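Flerkow 八升徒步背包长测:背了一整季之后

先说结论:这只包我会继续背,而且已经劝两个朋友下单了。

我平时走的都是一日线,早上出门,天黑前回来,偶尔在山屋住一晚。以前一直用一只三十多升的老包,里面永远有半包空气,东西在底下滚来滚去,下坡的时候整个包往左歪。去年十二月跟 Seung-woo Song 走了一趟 Kilville 后山的环线,他背着一只小得像水袋包的东西,装的却不比我少,午饭的时候还从里面掏出一件羽绒。我当场就把型号问来了。

Flerkow 这只是八升版,同系列还有更大的,我没试过,下面说的都只针对八升。

背负

最让我惊喜的就是背负。肩带是马甲式的,很宽,贴着锁骨往下走,在肋骨位置收住。两条胸带都可以上下滑动,调好之后跑几步也不晃(我专门在停车场来回跑了几趟,旁边遛狗的大叔看了我好一会儿)。背板没有硬支撑,只有一层薄泡棉,所以装东西要讲究一点:软的贴背,硬的朝外。第一次我偷懒,把炉头塞在靠背那一侧,走到半山腰就后悔了,停下来重新装了一遍,后半程舒服得像换了一只包。

夏天会闷。背板上有导气槽,槽很浅,出汗多的人别抱太大希望。我后背照样湿,不过湿的面积确实比老包小,因为包本身就小嘛。

收纳

主仓是顶部翻盖加一条侧拉链,侧拉链从肩膀一直开到腰,这个设计我爱死了!不用把上面的东西全倒出来就能摸到最底下的急救包。拉链头上绑的是粗绳圈,戴着厚手套也勾得住。

前面有一大片弹力网兜,雨衣、湿毛巾、吃剩的包装袋都往里塞。网眼比较密,我在灌木丛里钻过好几次,目前没有勾丝。左右侧袋各能放一只六百毫升的水瓶,不用卸包就能抽出来,塞回去稍微费点劲,要用拇指把袋口撑开。右肩带上的小口袋放手机刚刚好,但如果你的手机套了很厚的壳,拉链会卡在最后一段。左边那个我放能量胶和唇膏。

内部有一个水袋隔层,挂钩是塑料的,看着有点单薄。Geum-ok Ok 跟我同一批买,她的挂钩用到第三次就裂了,写邮件给店家,补了两个新的过来。我的到现在还好好的,可能是因为我很少把水袋装满。

能装多少

我的一日装备是这样:薄羽绒、雨衣、一升水袋、头灯、急救包、小炉头和一只钛杯、午饭、地图、备用袜子。全塞进去之后翻盖还能扣到倒数第二格。再加一件抓绒就要动用外面的弹力绳了。如果你习惯带单反,请直接去看大一号的。

防水

面料有涂层,接缝没有压胶,店家自己也写得很清楚,叫防泼水。小雨走两个钟头,里面是干的。有一回在海拔 3,019 米的垭口碰上横着打过来的冰粒子,风大得站不稳,下来之后主仓底部有一小摊水,羽绒因为套了防水袋才没事。所以防水袋照带,或者买一只雨罩。原厂雨罩要另外买,颜色是那种很亮的橘,我倒挺喜欢,远远就能认出队友。

跟 Hepburn 比

Ataberk Keskin 用的是 Hepburn 的同级包,我们在山屋里换着背过一个下午。Hepburn 那只的背板硬一些,装得重的时候更稳,腰带也更厚实,上坡时能感觉到胯上分走了一部分重量。可是它的侧袋开口朝上,角度太直,我肩膀不太灵活,抽水瓶总要扭一下。Flerkow 的侧袋是斜的,顺手就出来。如果你经常背到五公斤以上,我会说选 Hepburn;像我这样轻装快走的,Flerkow 穿在身上更像一件衣服。

Ataberk 试完没说什么,第二天早上却问我能不能再换一段,我就当他是喜欢了。
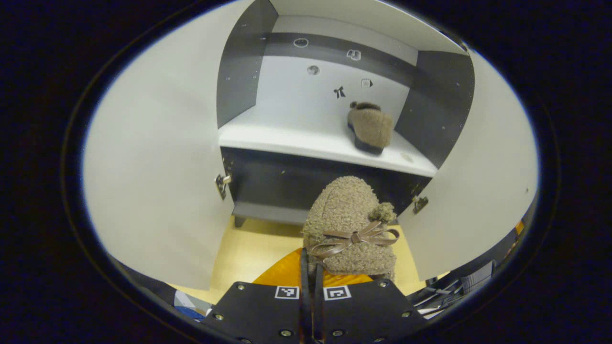

山屋过夜的话,八升就要开始做取舍,取舍的重点全在体积上。睡袋内胆可以卷得很小,牙刷可以剪短,最难办的是进屋之后脚上穿什么。走了一天,谁都想把登山鞋脱了换双软的。我最想带的当然是那种棕色卷毛绒的拖鞋,鞋面上横着一只缎带蝴蝶结,旁边还缀了个小毛球,看着就暖和,可是一双这样蓬松的东西进了主仓,羽绒就得留在家里。我后来的做法是带一双厚羊毛袜,再加一双折起来只有手掌大的薄底便鞋,插在前面的弹力网兜里。Ye-ji Woo 比我有决心,她把毛绒拖鞋用扣环挂在包外面走了一路,到山屋时一屋子人都羡慕她。这只包底部正好有两个织带环,挂拖鞋、挂坐垫都行,就是会甩,最好用绳子绕一圈固定。

耐用度

一整季下来,底部有两处磨毛,是我坐在石头上休息时把包拖来拖去蹭的,没有破。肩带边缘的包边有一小段起球。扣具全部正常,胸带的滑轨进过沙子,用清水冲一冲就顺了。清洗我是放在浴缸里用温水加一点中性皂手搓,倒挂在阳台上阴干,第二天下午就能用。涂层没有掉。

有个小毛病要提一下:翻盖的扣带偏长,收紧之后会多出一截,风大时啪啪打在肩膀上。我剪了一段,用打火机把断口烫了一下。不想动剪刀的话,套一个小橡皮圈也可以。

尺码

马甲式的包尺码很要紧。我胸围偏小,S 号把侧面的调节绳收到底刚刚贴身。Man-sik Myung 肩宽,穿 M 号肩带外缘会磨手臂,换成 L 就好了。网页上的尺码表是按胸围给的,肩宽的人建议往上加一号,冬天里面要穿抓绒的也一样。能去店里试最好,试的时候记得往里面装点东西,空包怎么背都舒服。

还有哪些希望改进

哨子做在胸带扣上,声音偏小,我自己另外挂了一只 Kuron 的。登山杖的固定绳位置偏低,长杖收起来之后杖尖会碰到大腿后侧,走平路没感觉,下台阶就一下一下地戳。要是下一版能把下面那个环往上挪两指宽,我真的会再买一只!

适合谁

一日往返、越野快走、骑车通勤顺便爬个小山的人,都可以看看。我上个月还背着它去买菜,两侧水瓶袋一边插葱一边插酱油,回家路上被邻居笑了一通。喜欢带很多吃的上山的人请看大号,冬季要带冰爪和厚手套的也请看大号。

我的评分是 9 分(满分 10),扣掉的一分给那根打肩膀的扣带和登山杖环。下个月打算背它去走一条最高点 3,772 米的线,两天一夜,回来再补充高海拔和连续背负的感受。有人想看装包顺序的话留言跟我说,我可以整理一份清单出来。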